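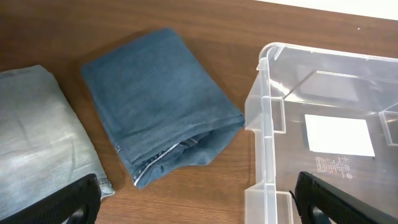
CHAPTER 7
Care and Storage of Household Fabrics

7.1 Fabric structure and why it matters

The way a fabric is made sets limits on how it can be washed, dried and put away. Fiber content is printed on the care label and gets most of the attention. Structure is seldom printed anywhere, and the reader has to learn to judge it by eye and hand.

A woven fabric has two sets of yarns that cross at right angles. The lengthwise yarns are the warp and the crosswise yarns are the weft. Denim is a twill weave, usually with a dyed warp and an undyed weft. As the surface of the warp yarn wears, the pale core shows through, and the garment lightens first along seams, hems and fold lines. A plain woven cloth has little stretch in either direction, but it gives freely on the bias, the diagonal between warp and weft.

A knit fabric is built from loops. Each loop passes through the one before it and can change shape under load without any change in the length of the yarn. This is the source of stretch in a knit, and also of most of its faults: sagging, curling at cut edges, and runs. A knit laid over a rounded object takes on its shape with few sharp folds. A stiff woven cloth of the same weight will form pleats. 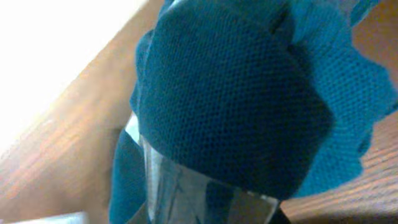
Felista Kimaro argues that beginners should be taught structure before fiber, on the grounds that a cotton knit and a cotton twill have less in common on the shelf than two knits of different fibers. The order of this chapter follows her view. Fiber is taken up in Section 7.4.

7.2 Weight, water and shape

Wet fabric is heavier than dry fabric, and a knit hung by the shoulders must carry the added load on a small number of loops. In the Pumavstead drying exercise at the end of this chapter, students weigh a sweater after spinning and record the value in grams. A reading of roughly 900 is common for an adult size. Such a garment should be dried flat. Jeans may be hung by the waistband or the hems.

Washing at 60 degrees Celsius is acceptable for many white cotton goods - towels and bed linen in particular - but it speeds the loss of color in indigo-dyed cloth.

7.3 Containers for storage

Fabric should be fully dry before it is enclosed. Rigid plastic keeps out dust and most insects but slows the escape of moisture. Cotton bags and open shelves allow air to move and give less protection. Clear walls let the contents be checked without handling, at the cost of exposure to light, so clear containers belong in a closed closet.

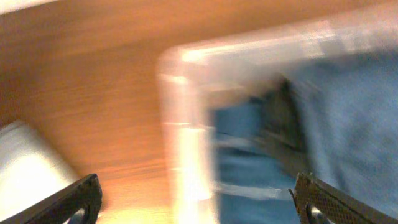 Figure 7.3 Clear plastic container on a wooden tabletop.

Table 7.2 compares the three methods for woven and knit goods.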